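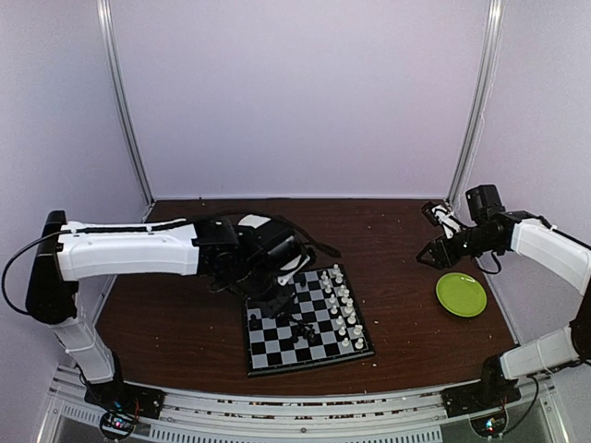
4. How households talk about the kitchen table

4.1 Setting and approach

When we first set out to ask people in Domcombe about the furniture they live with, we expected to spend most of our time on sofas and beds, simply because those are the pieces people spend the most money on. What we found, almost from the opening interviews, was that people wanted to tell us about their tables. They told us where the table had come from, who sat where, which end the mail piled up on, and (very often, and at some length) what was no longer allowed to happen on it. We let them talk, and we are glad we did, for the material in this section comes largely from those wanderings away from our prepared questions.

Our sample was made up of 37 households, of which 14 were in the older streets near the river and the rest in the newer housing at Isside. Each household was visited twice, once in the morning and once in the early evening, and each visit ended with the same short form. We also drew on the diaries that residents kept for us through December, a month we chose with some hesitation. December is a hard month on a table. It is asked to hold wrapping paper and visiting cousins and more food than usual, and a few of our diarists reminded us kindly that we were not seeing them at their most typical.

4.2 The many jobs of one surface

Most households owned a single large table and used it for nearly everything. Meals were the use people named first, though in the diaries meals often came behind homework, bills, sewing and games. The word "clearing" appears again and again. One diarist wrote that she cleared the table "to eat, then to draw, then to eat," and we have come to think of that line as a fair account of family life in general.

Games deserve a few words of their own. Figure 3 shows a chessboard and a round lime-green plate sharing a tabletop, and the pairing speaks to something our diarists came back to often, the way play and eating end up side by side on the same few feet of wood grain. A board game left unfinished has a kind of claim on the table. Several families described eating around one for days, with plates pushed out toward the edges, and they spoke of it fondly even when they were complaining.

Figure 3. Chessboard and plate on a dark reddish-brown tabletop.

4.3 Dividing the space

We had supposed that families would have rules for sharing the table, and some did, written out and stuck to the refrigerator. Far more common was a loose sense of territory that had grown up over the years. People knew their own end. In the Isside homes, where kitchens were smaller, these territories were tighter and seemed to cause more friction, and the evening visits brought out stronger feelings on the subject than the morning ones did.

The Dolan scale, which we used to score how settled each household felt about its arrangements, runs from 0 to 100. Scores from the river streets tended to sit a little higher, but we would ask the reader to go gently with this result. The two groups differ in age and in family size, and our form did not separate those things as well as we would have liked. The Trendia survey, which we take up in the next section, asks about floor area directly and lets us look at the question again with a larger group of homes.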